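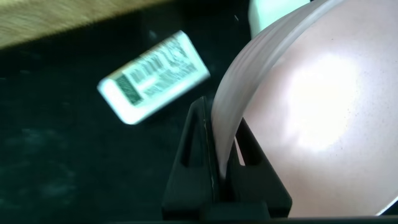

What should be counted in the budget for a small robot gripper cell?

The budget should count the arm, the gripper, the spare fingers and pads, the mounting parts, the table and its covering, the training of staff, and the hours of the person who keeps the cell running. The price of the arm alone is a poor guide to the total.

Print this article
E-mail this article

Gripper cell budgeting

Gripper cell budgeting is the planning of costs for a small work station in which a robot arm picks up and moves household or light goods. The term is used mostly by teaching laboratories and small workshops, where one person often writes the request, receives the boxes and does the assembly. It is a part of equipment planning, and it differs from budgeting for a production line because the objects on the table change often.

Origin of the term

The expression became common among readers of the Kikberg planning notes, a set of worksheets prepared by Lihua Yao and Édgar Marulanda. The first version treated the gripper as an accessory of the arm. In the second version, dated Dec 20, 2019, the gripper has its own page, and the finger pads are listed as consumables.

Main cost groups

Costs are normally divided into purchase costs and running costs. The purchase group includes the arm, controller, gripper, wrist camera, cables and table. In the Ocampo workshop, whose accounts are often used for teaching, the gripper and its mounting came to $2,856, and the first order of spare parts came to $708. Freight was entered on a separate line, as the workshop had bought from two suppliers.

The running group includes pads, fingers, cleaning, replacement of test objects and labour. Test objects are easily forgotten. Bowls, small boxes and baskets are cheap one by one, but they get chipped or crushed and have to be bought again, preferably in the same colour and size.
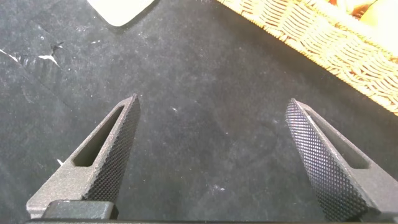 Open gripper fingers with textured pads, over a dark grey surface.

Choice of fingers

Fingers are chosen according to the goods to be handled. A thin rim needs a narrow contact, while a soft package is better held by a wide one. Hanyu Zhong recommends that a buyer ask for one sample pair before ordering the full quantity, and that the pads be priced separately from the finger bodies. Some makers sell them only together, and then a worn pad costs the same as a new finger.

The Bistia worksheet permits 3 pairs of spare fingers for each gripper in the first year. Catríona Egan has criticized this figure as too generous for a teaching laboratory, where the cell may stand idle between terms. She proposes to buy one spare pair and keep the remaining money until April, when the real wear is known.

Lead time and approval

Delivery time should be written beside the price. At Jalus, a request by Cheng-en Yang was approved quickly, but the mounting plate arrived 74 days after the arm. The labour budget had already started in this period. Later requests from the same workshop ask the supplier to send the arm and the plate in one shipment.

See also: Equipment depreciation; Spare parts planning; Wrist camera

Print this article
E-mail this article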